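Guides > Emow > Installation and Safe Use > Section 4: Preparing the Work Table
Overview Set-up Operation Maintenance Contact
Reading time: 4 minutes

4. Preparing the work table

This section covers the marking of the work table, the placing of test objects and the checks to be made before the Emow is switched to run mode. It applies to shared rooms as well as to dedicated cells.

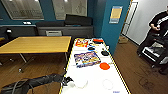 The work table is treated as part of the machine. Any change to its position, height or edge marking after commissioning counts as a modification and must be entered in the site log (form 2807). Section 3 must be complete before you start.

4.1 Marking the edge

1. Switch the arm to standby and turn the key to LOCK. Remove the key and keep it on your person.
2. Wipe the table top and let it dry.
3. Apply yellow-and-black tape along the edges of the table. Tape must lie flat, with no lifted corners.
4. At each corner, butt the ends of the tape together. Do not overlap them.
5. Enter the date and your initials on form 2807.

Note: The tape shows the limit for placing objects. It does not show the reach of the arm, which extends past the table on all sides. For the reach limit, use the floor plan supplied with your unit.

Caution: Tape does not stop a person or a machine. It must not be listed as a protective measure in the risk assessment.

4.2 Placing objects

1. Use only objects on the approved list for your site.
2. Place objects by hand, with the key still removed.
3. Keep every object at least 100 mm inside the tape during a run. Objects being sorted before the run may lie nearer the edge.
4. Leave a clear gap between objects unless the task calls for stacking or contact.
5. Lay printed packages flat. The angle does not matter and should be varied from run to run.
6. Place clear or shiny objects last and check that they appear in the Plondusside viewer. If one does not, move it or change the lighting. Do not raise the detection gain above the value set at commissioning.

Note: Thin bags and cloths change shape when handled. Record them as "soft" in the object list, or the grip force will default to the rigid setting.

Caution: No glass, blades, open liquids or pressurised cans on the table at any time.

4.3 Floor, cables and furniture

1. Walk the full length of the table on both sides. Bags, boxes and loose cables must be moved out of the walkway before run mode is selected.
2. Lock the castors of any cart kept within the reach limit, or take the cart outside it.
3. Check that doorways are clear to their full width.
4. Other tables may stay in the room if they are outside the reach limit.

4.4 People in the room

One person holds the key and is named as operator. Everyone else stays outside the reach limit while the arm is powered. The operator must be able to see the whole table and reach the stop button without stepping over anything.

If anyone crosses the limit, press stop first and speak second. Restart only from standby, following the steps in 5.2.

4.5 Faults during set-up

Code 1136 – table not found. Check that the table has not been moved, then repeat the levelling steps in Section 3.

If the code comes back after levelling, leave the arm locked and contact Skaltitz service. Do not bypass the table check.

Section revised November 2019. Prepared by Adjoa Issahaku, checked by Declan Crabtree.

Next: Section 5, First Run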